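The Bowl Test

Ten past two in the morning and Marleny Arango had run 104 of them. Fruit in the bowl. Fruit in the bowl. Same pink bowl, same table, over and over, and the number in the corner of her screen still wouldn't budge.

Two controllers. Gidia, the old one, which everybody at Prernholm loved because everybody had written a piece of it. And Rengifo, which was Kulap's. Same hands, same sim, pick whichever one didn't embarrass you in February. That was Dale's whole memo. He'd put it in the subject line.

"Run it again," said Kulap.

"I'm running it."

"Slower on the approach."

"It's your approach!"

Kulap Kongkaew had her shoes off, feet up on the other chair, a bag of pretzels going stale on her stomach. She hadn't looked at the keyboard in an hour. Just the screen. The apple, mostly.

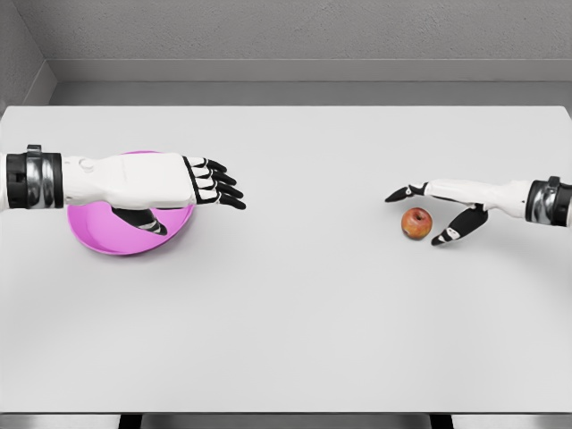
"Gidia would've grabbed by now," Marleny said.

"Gidia grabs everything. Gidia would grab the table."

True. Gidia came in hard and closed hard and most nights it got away with it. Rengifo thought about things. You could feel it thinking, all those tiny corrections in the wrist trace, and then it would pick a grip so good you wanted to print it out. Or it would time out. Nearly half the time it timed out.

The door. Vernon Morin, coat on, holding a coffee like it was somebody elses.

"You two are still here."

"So are you."

"I came back for my charger." He didn't go get it. He stood behind them. "Which one's this?"

"Guess," said Kulap.

He watched. Vernon had built half of Gidia himself, the half that worked, he liked to say, and he had a way of breathing through his nose when something on a screen was taking too long. He was doing it now.

"Yours," he said. "It's dawdling."

"It's deciding."

"What's to decide? It's a bowl."

Marleny scrolled back through the log so she wouldn't have to be in this. Four dropped runs since midnight, two from each side. She'd checked them twice. Same seeds, same friction. She had wanted so badly for it to be lopsided, either way, she didn't care anymore, just so she could write one sentence to Dale Turcotte and go home and sleep.

"Put it up again," said Vernon. He'd sat down. On Kulap's shoes, as it happened.

She put it up again. 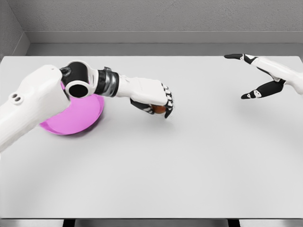

"Where's the force number," Vernon said.

Marleny pointed.

He leaned in. Took his glasses off, put them back on. "That's low."

"Yep."

"That's really low. Hiba see this?"

"Hiba's asleep, Vernon. Hiba has a baby."

"Hiba Boutros told me in the parking lot you couldn't hold anything round under that. She bet me lunch."

"So she owes you lunch."

"No," he said. "I agreed with her. We both bet the same way. It wasn't a very good bet."

Kulap laughed so hard the pretzels went on the floor. Then she was down there picking them up, and from under the desk she said, not laughing, "He's going to pick Gidia though. Isn't he."

Marleny had the email open. It had been open since ten. *Dale, after tonights runs I think*, and then the cursor.

"He'll pick what she tells him," said Vernon.

"Don't," said Marleny.

"I'm just saying. He doesn't read the tables. Nobody over at Estus is going to read them either. He reads your first line."

The fan in the rack changed pitch. Kulap came up with a handful of pretzels and dust and looked at her, and Vernon looked at her too, coat still on, coffee gone cold.

"One more," Marleny said. "Both of them. Then I'll write it."

"Which first?"

She thought about it. Hit the key.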